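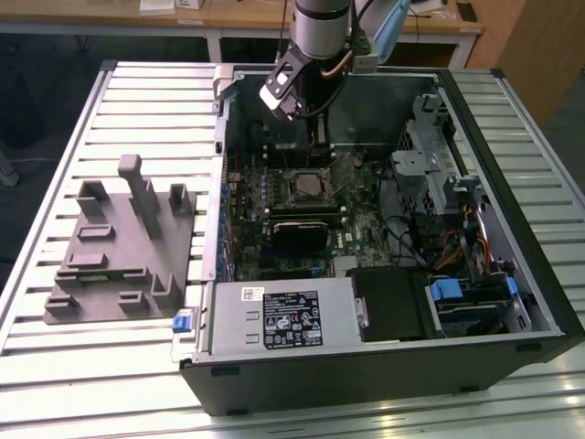 Dustden fingertip set, fitted to a home-built arm over an open tower.

Dustden Fingertip Set for Small Grippers
Part no. 201 — in stock

We stock the Dustden set because people kept asking for it. Before you order, read what it will and won't do. The Dustden leaflet says it "handles any PC job". We doubt that. It is a pair of fingers and a bag of screws, and your arm, your wiring and your patience do the rest.

Where it earns its price is square, flat parts with a firm edge. Processors suit it well. Memory sticks are hit and miss, and we would not trust it with a ribbon cable at all.

Lay the tower on its side with the panel off and clamp it if you can. Drive cages stand higher than the board, so plan the way in from above and keep the arm's own cables clear of the case wiring.
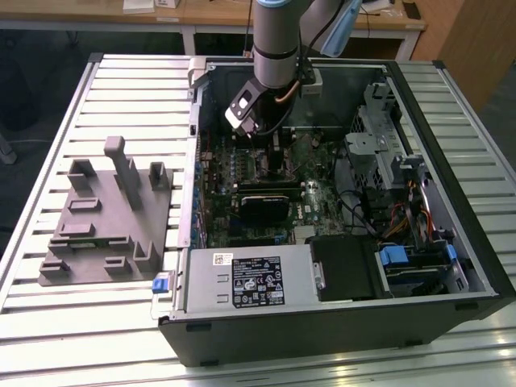
What you get

Two fingers, 16 screws, one printed sheet of settings. The fixture plate is not included. Sosum sell plate files with pockets and posts, or draw your own — the pockets matter more than the fingers, in our view. A sloppy pocket lets the chip sit crooked and no amount of tuning will cure it.

Fits Modow grippers and the older Zoubi with the adaptor (sold separately, 90 g). Does not fit the Zoubi Mini, whatever the forum says.

Always grip a processor by its edges. Never let the fingers near an open socket until you have run the move with nothing in them.

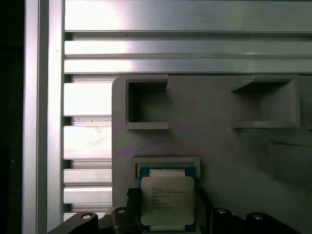
Intel Xeon held by its sides at a pocket in a grey plate.

Returns: unused sets only, screws still bagged.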